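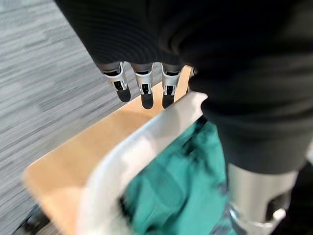
A robotic hand in its dark knit cover above a white basket at Skernemari, with a crumpled teal-green cloth inside.

Robot hand learns the household chores, one cloth at a time

Nov 8, 2021

If you have ever tried to explain to a small child how to fold a towel, you will have some sympathy for the people at Skernemari, who have spent most of the fall trying to explain it to a hand. The small company, which has its workroom on the upper floor of the old Quezada building, is putting together a large collection of recorded household tasks, and it has now passed its first real marker, with 838 finished recordings stored and checked.

The project goes by the name of Jostar, and it is led by Citlali Gallegos, who came to robots by way of a degree in textiles and still talks about cotton with great fondness. Each recording shows one try at one chore (taking a cloth out of a basket, say, or laying it on the table and smoothing it down) and together they are meant to be the examples from which a computer program will learn how to move the fingers by itself. For now a person does the thinking. An operator wears a glove, the robotic hand follows along, and a small camera down by the wrist records everything the fingers get up to, along with the position of every joint.

"People come up the stairs expecting to see a robot doing the laundry, and what they see is Braulio in a glove, moving very slowly," Gallegos told us, laughing. "I always feel I should offer them a cup of coffee for their trouble. But the slow part is the part we're here for."

Braulio Quezada is the operator she means, and yes, it is the same family as the building, which his grandfather put up as a furniture workshop. He answered a notice for part-time work in October, thinking it would be a matter of a few weeks, and has since become the person everybody else goes to when a recording won't come out right. He works in stretches of 50 minutes with a good long rest after each, and he has strong opinions about fabric.

"A stiff dish towel is a pleasure, you get hold of it and it comes up with you," Quezada said. "The thin soft ones are another story. You think you have one layer and you have two, or you think you have two and you have a pinch of air. I do it at home now too, I stand there looking at a pillowcase and wondering where I'd put the thumb."

Cloth was chosen on purpose as the first subject, Gallegos explained, and it may not have been the easiest place to begin. A cup has the same shape every time you meet it, so a program that has seen enough cups will do reasonably well with the next one. A crumpled cloth never lies the same way twice, and a person picking it up makes dozens of tiny corrections along the way without giving them a thought. Those corrections are what the team wants to catch. Before each try the cloth is taken out, shaken, and dropped back in however it likes to fall, and the basket is turned or moved a little on the table so that the program doesn't come to depend on finding it in one particular spot.

Failed tries are kept as well, which surprised us a bit when we visited. If the fingers close on nothing, or catch the rim of the basket, the operator carries on and has another go, and the whole thing is saved with a note attached. Gallegos likes these recordings very much, as they show how a person gets out of trouble, and a program that has only ever seen things go well tends to be at a loss the first time something slips.

The notes themselves are a good part of the work, and they are done in the afternoons at a long desk by the window. Somebody watches each recording from beginning to end and marks the moment the fingers first touch the cloth, the moment it leaves the basket and the moment it is let go. It is patient work, and the team of 3 takes turns at it with the radio on. They had hoped for 600 recordings by the end of October and were pleased to go past that with time to spare, although Gallegos was quick to add that a fair number of early ones had to be done over after a loose camera mount was found.

The first program trained on the collection has been tried out just once so far, on a plain cotton napkin and without much ceremony. It reached for the napkin in a sensible place, Quezada reported, and then held on to it for rather a long time, as if it couldn't make up its mind what came next. The team took that as encouraging. A second round of training is planned once the recordings with larger pieces, such as bath towels and bed sheets, have been added to the rest.

Some of those will be made elsewhere. Skinotwood, the assisted living residence on the other side of the river, has agreed to let the team set up in its linen room for part of the winter, and the staff there have already been generous with advice, most of it to do with fitted sheets. Gallegos hopes that a helper of this kind might one day take some of the lifting and sorting off their hands, though she is careful not to promise anybody a date, and she says the staff were a good deal more interested in whether it could match socks. (It can't, but they have put it on the list.)

Readers who would like to see the work for themselves are welcome at Skernemari most afternoons, provided they ring the lower bell first and don't mind the stairs. The team is also looking for one more operator for the winter months. No experience with robots is needed, Gallegos said, though steady hands are a help, and she would be glad to hear from anyone who sews. And if you have old towels, napkins or tea cloths you no longer need, in any color and any state of wear so long as they are clean, there is a box for them just inside the front door.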